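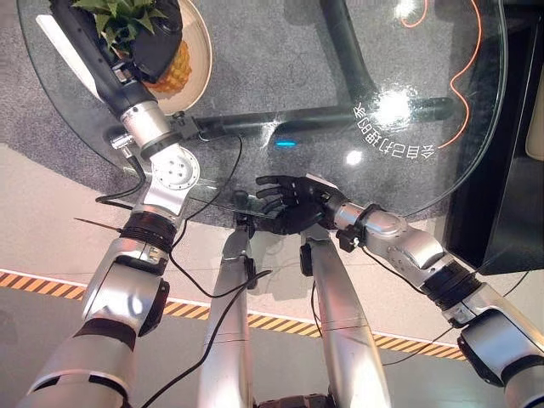
Lodimbridge is getting its fruit and veg market back! After 17 years of an empty square and a lot of grumbling about it, stalls will return to the old cattle yard behind the library in September, and the list of people wanting a pitch is already longer than the space allows.

The push came from Nabila Badawi, who grew up over a greengrocer's on Tahiri Street and still talks about the smell of the place first thing in the morning. She started with a paper petition left on the counter at the post office. It came back with 317 names on it, plus a shopping list and two offers of spare trestle tables.

"I thought we'd get thirty people and a telling-off," she said. "Then folk started stopping me at the bus stop to ask if there'd be plums."

There will be plums. There will also be damsons, cobnuts, early squash and, from Mounir Chraibi's van, the sort of fruit that doesn't grow anywhere near here. Mounir has sold mangoes, pineapples and fresh dates at the Cleveck market for most of his working life and is adding Lodimbridge to his round. He promises to cut things open for anyone who wants to try before buying, and he has strong views on how to choose a pineapple (smell the bottom, ignore the leaves, and never mind what your uncle says about pulling one out).
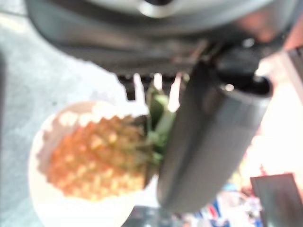 The yard itself has had a good going-over. The drains have been cleared, the worst of the cobbles relaid, and there's a new tap by the north gate, so stallholders won't have to carry water across the road as they did in the old days. Pitches are marked out in white paint along the library wall, with the food stalls at the sunny end. The bill for the work came to about £2000, half of it from the town council and the rest from two very well-attended quiz nights at the Kodholm Arms.

Loubna Abdel Rahman and Samah Soliman will be running the hot food between them – lentil soup and flatbreads from Loubna, stuffed vine leaves and a semolina cake from Samah. I was lucky enough to try the cake at the second quiz night and went back for it twice. Samah says she'll bring more than she thinks she needs, and I'd still get there early.

Growers with an allotment glut can join in too. A shared table has been set aside for anyone with a few pounds of beans or a bucket of dahlias to sell, and it costs nothing to use. Just turn up before 8am and give your name to Abimbola Garba, who is looking after the pitches and will be the one in the enormous green hat.

The market opens at 8.30am and packs up at 1pm. Bring your own bags if you can, and small change if you have it, although most stalls will take cards. Parking is free behind the swimming baths until noon, and the 17 bus stops right outside the library.

Anyone still hoping for a pitch can leave their details at the library desk.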